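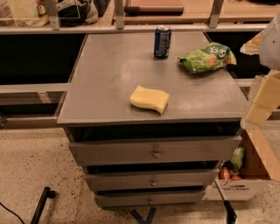

Folasade Bako wrote back to my last post asking whether the county is really going to drop the 6:40 morning bus from Drurnwood, and if so, what the people without cars are supposed to do about it. Fair thing to ask, Folasade, and my answer got so long that I'm breaking it up. Bear with me!

1/ Short answer: it isn't dropped yet. It's on the list of runs "under review" that went out with the August agenda packet, page 60, in type so small I had to borrow my husband's glasses. The transit board can't cut it without a public hearing, and that hearing hasn't been set.

2/ For anyone new here (hello, and welcome!), this is the bus that goes from Drurnwood down through Alero and on to the hospital stop in Gronport. I rode it for almost 10 years when I worked in the billing office there, and I can tell you the seats were full by the time we reached the feed store.

3/ The county's numbers say 381 boardings in the month they counted. The month they counted was the same one when the Alero bridge was down to a single lane and the bus was skipping two stops. I'd like to see a month when people could get on the thing.

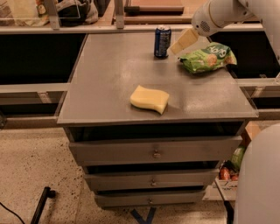 Kitchen odds and ends, a little after lunch.

4/ I called the transit office this morning and had a very nice talk with Ovidiu Stoica, who picked up on the second ring, bless him. He told me written comments count the same as speaking in person, and that they go into the record whether you mail them or drop them in the box by the clerk's window.

5/ He also said the three towns split the cost of the route by population, and Gouveia has asked to pay less next year. I don't blame Gouveia entirely (the bus only stops there twice a day, and one of those is on the wrong side of the highway), but when one town pulls back the other two have to make it up, and that's where

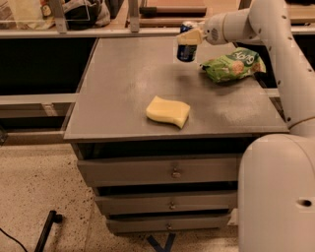 the morning run got onto the list in the first place. It costs the most because it goes out empty from the Gronport garage to get to us. My thought, for what it's worth, is that they could park one bus overnight behind the Drurnwood firehouse, the way they used to when my kids were in school.

6/ The petition at the library is up to 823 names as of closing time last night, which made me tear up a little, I'll admit. If you've signed already, thank you, thank you. If you haven't, it's on the desk next to the tax forms, and the pen is on a string.

7/ If you write to the board, please put in what time you need to be where you're going. "I start at 7:30 in the hospital laundry" does more good than a page about how much we all love the bus (though I do love it). I'll post the hearing date as soon as the clerk puts it up, and Folasade, if you need a ride over that night, I've got room for you and two more.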